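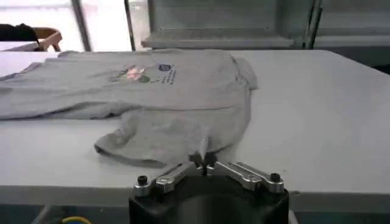 Folding Donated T-Shirts for Storage and Distribution

This page sets out the standard method for folding short-sleeved T-shirts at the Brernlow Clothing Exchange. It applies to all staff and to anyone helping at a sorting session in Dodport. Please read it in full before your first session. The method was revised by Glenys Lockwood in January and replaces the earlier two-page sheet, copies of which should be thrown away.

Before You Begin

Each shirt should already have been washed, dried and checked for damage. Shirts with holes, broken seams or stains go back to the inspection bin and are not folded. Light wrinkling is acceptable. The exchange does not iron T-shirts, and a shirt that has been smoothed well by hand will store perfectly well without it.

Work at a table with a smooth, clean top. Wipe the surface with a dry cloth at the start of the session and again after the midday break. Shirts are folded one at a time.

Step 1. Lay the shirt out

Place the shirt on the table with the collar at the far side and the hem toward you. If there is a printed design, note whether it is on the front or the back. The exchange folds every printed shirt so that the design shows on the finished stack, which means the printed side goes face down at this stage. Plain shirts are placed front side down.

Many shirts arrive from the dryer with one sleeve turned inside out. Reach in through the hem and pull the sleeve through before going any further.

Step 2. Smooth the body

Hold the shirt at both shoulder seams and pull gently until the fabric between them is straight. Then move to the hem and do the same at the two lower corners. Finish with the flat of the hand, working from the center out to the side seams. Do not press hard on printed areas, particularly on older shirts where the ink may have started to crack.

Check the lower corners last. They are the part most often left bunched, and a bunched corner will show as a lump in the stack.

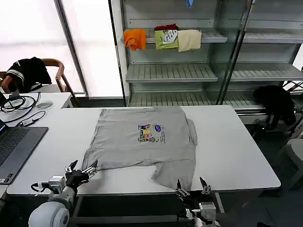
A gray printed shirt laid out with its body toward the far edge of the table. The lower right corner still needs to be straightened.

Step 3. Fold in the sides

Take the right side of the shirt at the shoulder, halfway between the collar and the sleeve seam, and at the matching point on the hem. Fold this side in toward the center line. Turn the sleeve back on itself so that it lies inside the folded edge. Repeat on the left side. The two folded edges should be parallel, and the collar should sit evenly between them.

For children's sizes, the sides may be folded in a little less. Very small shirts become too narrow to stack if they are folded to the adult width.

Step 4. Fold up from the hem

Bring the hem up to just below the collar and smooth the fold. Fold once more in the same direction to make a compact rectangle. Turn the shirt over so that the design faces up, then press lightly with both hands to let the air out.

Step 5. Square the edges

Look at the rectangle from above. If one corner sticks out, take hold of that corner only and ease it into line - there is seldom any need to open the whole garment and start again. The same check applies to heavier items, including sweatpants and other trousers, which tend to shift at the lower edge. 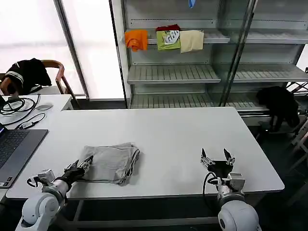
A gray garment folded into a rough rectangle, with the lower-left corner held.

When to Start Over

A shirt should be opened out and folded again if the collar has slipped under one of the side folds, or if the finished rectangle is clearly wider at one end. Shake it once, lay it down and return to Step 1. Soft, thin cotton is the most difficult fabric in this respect and may take two or three attempts. 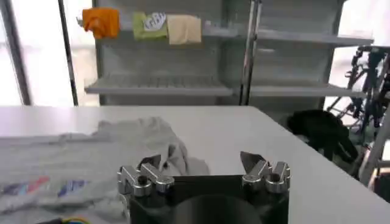

Light gray T-shirt, with the fabric bunched into a small mound.

Stacking and Labeling

Stack folded shirts by size, with all collars facing the same way. Full stacks are placed in a storage box, and each box holds 80 adult shirts. Write the size and the session date on the label in block letters. Boxes without a label will be returned to the table.

Questions about this method should be directed to Nigel Oakley at the Dodport sorting room. Requests for printed copies go to Darren Wainwright.

Page last reviewed: Fri 23 April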